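Posting a few notes on the wrist camera study we've been running in simulation. The project is called Vemavden. The question was simple: how much of a kitchen policy's skill comes from the wrist view, and how much from the fixed view?

All of this is rendered. Same gripper, kitchen layouts from our Gimham set.

Wrist views, gripper open:

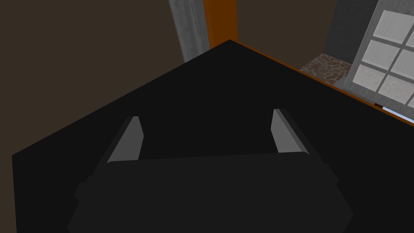
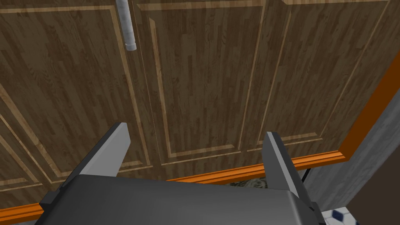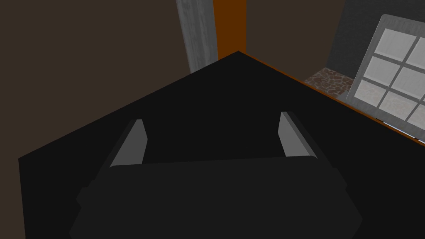

Method first. We trained one policy on both cameras, then ran it with the wrist feed swapped for a frame from a different moment in the same episode. The fixed camera was left alone. If the policy is really using the wrist view, success should fall.

We call the swap test Zavala. It needs no retraining, so you can run it on a checkpoint you already have.

There were 19 tasks: cabinets, drawers, and moving things from one surface to another. 70 episodes per task per condition.

On 6 of the tasks the swap made no difference we could measure. Most of those were long reaches where the arm travels a good way before it has to touch anything. The policy seems to steer by the fixed camera there and mostly ignores the wrist.

Handles were a different story. Success on cabinet doors dropped hard, and the failures looked alike — the fingers closed a little to one side of the handle and the arm pulled anyway.

The timing of the swap matters too. Swapping only in the last 2 seconds before contact did nearly as much damage as swapping for the whole episode. Swapping early and then giving the true feed back did very little.

One thing that bit us in May: our first version used a blank frame in place of the swap. Don't do that. The policy had never seen a blank frame, so it broke on everything, including tasks where the wrist view didn't matter. Those numbers are gone from the write-up.

Limits: one gripper, one policy type, no real arm yet. The lighting in these renders is also very even, and I'd expect the wrist feed to be less reliable with glare on it.

Next we repeat it on Prornska, our older policy, which was trained with a lower resolution wrist feed. Same tasks, same seeds. Will add the per-task table to this thread once those runs are in.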